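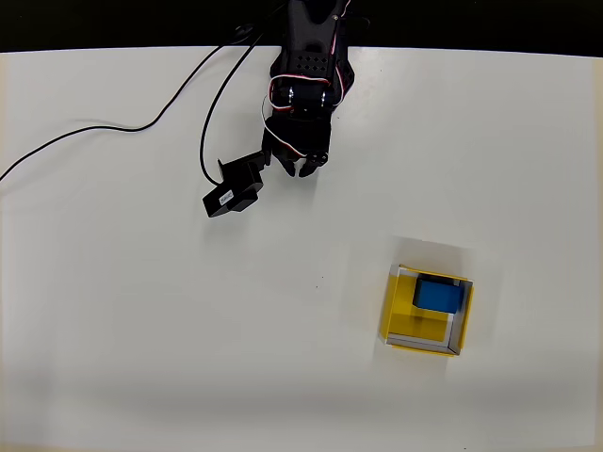 用示教数据训练抓取策略时，多数失败出在数据的起始状态太单一。本页介绍我们在 Drellgate 平台上的做法，适用于带灵巧手和腕部相机的单臂系统。任务很简单：把方块放进盒子，或从盒子里取出。我们用蓝色方块配黄色盒子，桌面是白色，俯视视角下三者颜色差别大，分割时用固定阈值即可，不必另外训练检测模型。换成别的颜色也行，但要避开黑色，否则容易和手指混在一起。

第一步，对齐时间戳。俯视相机、腕部相机和关节读数各有各的时钟，录制前运行 Plerby 的同步脚本，残差超过一帧的要重新同步。

第二步，划分起始区域。把桌面按网格分块，每块都要采到，靠近盒壁的位置单独列为一类。方块贴着盒壁时手指下探的空间小，策略最容易在这里出错，示教条数应当多给一些。

第三步，录制示教。操作员 Sarla Sandhu 的习惯是在接触前稍停一下，再合拢手指。停顿不要太长，否则模型会学到原地不动。

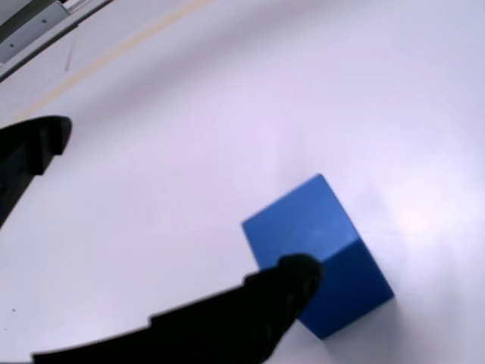
第四步，清洗。接触阶段以腕部视角为准，逐条检查指尖是否遮住方块的大部分。遮挡严重的片段保留动作标签，图像损失权重调低。我们一共录了 233 条，清洗时去掉 23 条，主要是时间戳错位和中途松手。

第五步，训练。两路图像分别编码，拼接后送入策略网络，动作块长度先用默认值。学习率不要一开始就调，先看验证集上接触前后的误差曲线。

只用俯视相机的对照组也要训一个。在我们的测试里，两组在接近阶段差别不大，合拢手指时双视角明显更稳。配置文件放在 Awasthi 仓库的 configs 目录下，文件名以 two_view 开头。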